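4. Setting up your homepage

Wurex gives every new title a homepage with 21 story slots. You will not fill them all on the first morning, and readers in Drurcombe will cope.

4.1 Choosing a lead story

1. Sign in and open Front Page.
2. Drag a story into the top slot. Its headline may run to 34 characters, spaces included, so council correspondents should be warned.
3. Press Hold if the story should stay put. Otherwise the newest item takes over, even if it is the crossword.

Note: Hold lasts until an editor lifts it. The Zulville desk once led on a March frost warning well into summer.

4.2 Adding pictures

1. Open the story and choose Add Pictures.
2. Pick two for a stacked pair. They run at full column width, with one caption underneath.

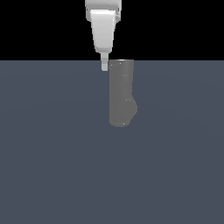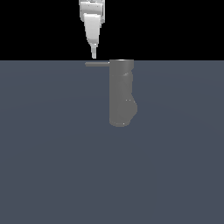

Stacked pair with shared caption: a white gripper over a grey surface, computer renderings.

3. Type the caption and press Save. Captions left blank stay blank - the system will not guess.

4.3 Reading the visitor count

The figure beside the masthead, such as 3,094, shows people who came straight to the homepage. Visitors from search are listed under Other Arrivals.

Caution: Reset Count has no undo. It sits next to Refresh, a decision we are reviewing. To remove the button for your staff, go to Permissions and untick Counts.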